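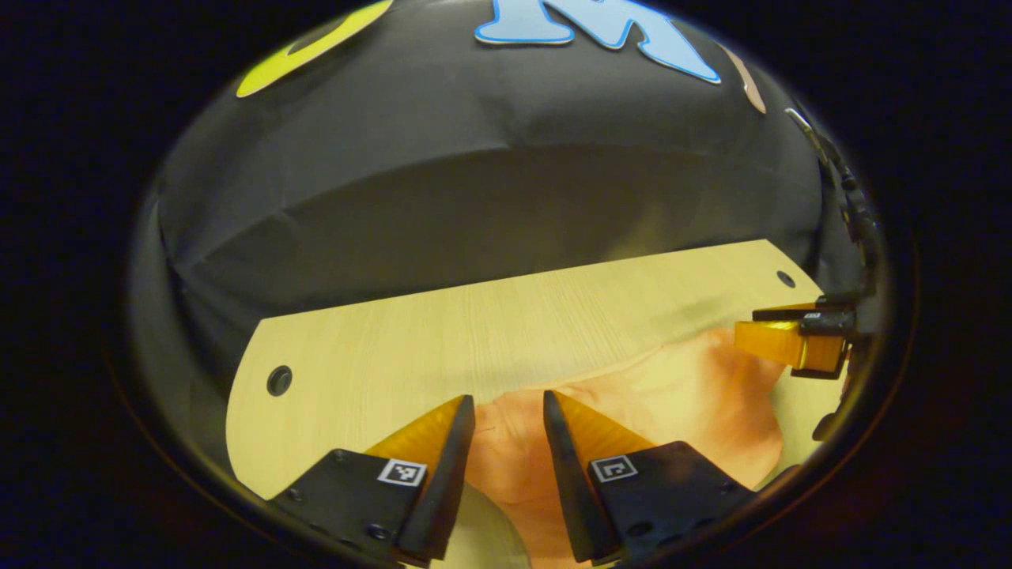

How long does it take to turn a club runner into a competent rowing coach?

Four seasons, if the coach keeps rowing during the first two and has a senior coach in the launch for at least one session a week. That is the working figure at Sustdale Rowing Club, where Amos Obi has run the junior squad since he stopped racing.

Obi came to the sport from cross-country. He had good lungs and poor timing, and spent his first winter in the bow seat of an eight, where a late catch does the least harm to everyone else. He later rowed at six in the same boat and took up coaching after a back injury ended his racing.

His method is narrow. Juniors in their first year row at 18 strokes a minute for most of the winter. The rate is low enough for a coach to see each part of the stroke and for the rower to feel it. Pieces at higher rates begin once the crew can hold 300 strokes without a change in blade depth that Obi can pick out from the bank.

"Rate covers things up," he says. "At 32 the boat is moving and they think they're rowing well. I bring them down to 18 and it falls over to one side."

The club trains on the Skedavell, a straight canalised reach with little stream and a crosswind from the west on most afternoons. The usable length is 930 metres between the lock cut and the road bridge, so a full race distance can't be rowed without a turn. Obi sets his pieces by time for this reason. A standard Saturday session is 7 pieces of three minutes, with the turn taken as rest.

Land training is done on the rowing machines in the boathouse. Drag is set low for juniors. The tests are the same each October and are repeated at the end of February, and the scores go into a ledger that now holds results for 253 rowers. Obi gives more weight to the spread of the splits than to the final time. A rower who starts fast and fades by six seconds over the test is put back on steady work.

Jamila Liyanage rowed under him from the age of 13 and now coaches the under-15s. She has kept the low-rate winter but changed the order of the drills. Her crews start at the finish of the stroke and add the slide in quarters, with square blades throughout, before they row at full length. Obi's start at the catch.

"We've argued about it for three years," Liyanage says. "His way is quicker with tall kids. Mine gives you fewer who dig."

The two squads share equipment. The first-choice junior four is Kingi, rigged with a slightly lighter gearing than the senior boats. The older Jetley is heavier and sits lower in the water, and it is used for seat trials, where two rowers change places between pieces and the margins are compared.

Seat trials for the spring head races will be held over two mornings. Selection is posted on the boathouse door that evening, with the times beside the names.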